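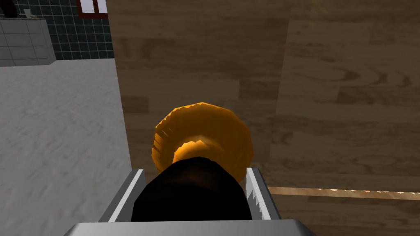 How a Robot Learns to Pick Things Up

Try something before you read any further. Put a cup on the floor, close your eyes, and pick it up. You probably patted around a little, bumped the cup, and then your fingers wrapped around it without you having to think very hard. Your hand is amazing! It can tell hard from squishy and heavy from light, and it has been practicing since you were a baby.

A robot hand starts out knowing nothing. At the Livham Workshop, where kids and grown-ups share one big room full of tools, we are building a robot called Buveck, and teaching it to pick things up is the most fun (and the most frustrating) part of the whole build.

Two fingers are enough

A robot hand is called a gripper. Buveck's gripper has two fingers and no thumb. The fingers slide together to squeeze and slide apart to let go. You can do a lot with two fingers! Pinch your thumb and pointer finger together and see how many things in your room you can lift that way. A pencil is easy. A sock is easy. A basketball is a big fat no.

Smooth metal is slippery, so a gripper often has something on the inside of its fingers to help it hang on. Look for the little white teeth on one finger in the picture at the top of the page. They face the thing being held, the same way the bumpy part of a pair of pliers faces the bolt.

A house inside the computer

Before Buveck's real arms were even bolted together, we wanted it to start practicing. So we made it a pretend house, which we named Rodedau. It has floors and walls and doors, but all of it lives inside a computer, like the world in a video game. Grown-up robot builders call this a simulation. You can say "sim" if you want to sound like one of them.

Why bother with a pretend house? Well, robots drop things. They drop a LOT of things. In August we let the pretend Buveck try picking up objects over and over, and by the time we stopped the counter was at 3,910 tries. With real cups and real floors we would still be sweeping.

The sim isn't perfect. Sometimes a pretend object slides in a way no real object would, or a finger pokes right through something solid. When that happens we stop, fix the numbers, and start again. One bug took us 12 evenings to find, and it was a single minus sign!

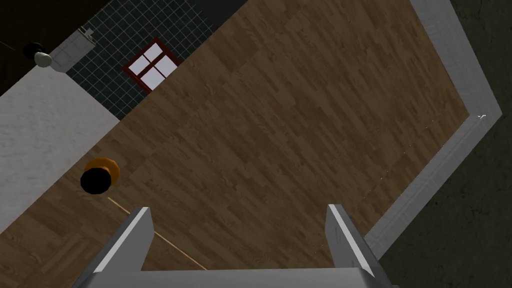
Getting the hand to the right spot is the hardest part for a beginner robot. You do it by looking, and Buveck does too, using a camera. The computer has to find the object in the picture, work out how far away it is, and then steer the arm over to it. Look down past the open fingers and you'll find a short round thing with an orange rim standing on the wood floor, off to the left. The fingers are wide apart with nothing between them, so there's still some moving to do! The arm has to swing over, turn the hand so the fingers line up, come in, and only then squeeze.

We break the job into steps for the computer:

1. Find the object.
2. Open the fingers wider than the object.
3. Move the hand until the object is between the fingers.
4. Close the fingers.
5. Check that the object is really there.
6. Lift slowly.

Kids always laugh at step five. But a robot that skips it will happily carry a handful of air across the room and set it down very gently on a shelf.

Two arms at once

Once one arm could grab things pretty well, we moved on to two. Two arms can hold something long, or pass an object from one hand to the other. They can also crash into each other, so each arm has to know where its partner is the whole time. Ask a friend to clear the table with you, each using one hand and no talking, and you'll see how tricky this gets.

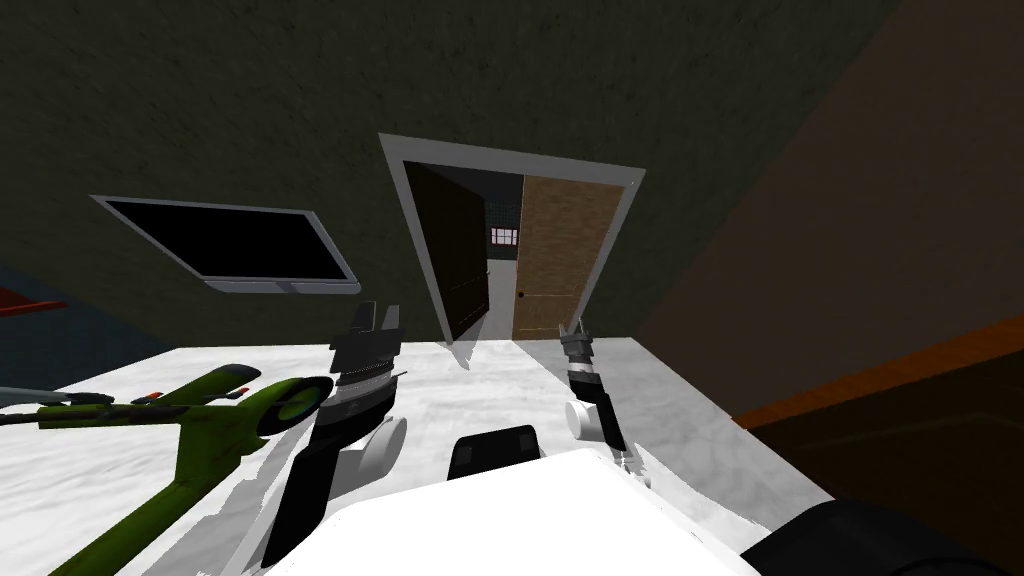 Both of the robot's arms reach over a white table, with a green model airplane on the left.

An airplane is a much harder thing to pick up than a can. A can is the same shape all the way around. An airplane has wings and a propeller hub, and if you grab it by a wingtip the rest of it may tip. Where would you hold it? Most people pick the body, near the wings, close to the place where it balances. You can find that place on a toy of your own by resting it on one finger and sliding it along until it stops tipping over.

Build a gripper at your table

You will need two craft sticks, a clothespin, two pieces of rubber band, and some tape.

Tape one craft stick along each side of the clothespin so the sticks point out past the end that pinches. Squeeze the clothespin and the sticks open. Let go and they close. Now try picking up a marble, a crayon, and a paper cup, and write down which ones you dropped.

Next, wrap a piece of rubber band around the tip of each stick and try all three again. Did your list change? Now pass the crayon to a friend's gripper without either of you touching it with your hands. The record at Livham is 32 passes in a row, and we would love to hear from anyone who beats it!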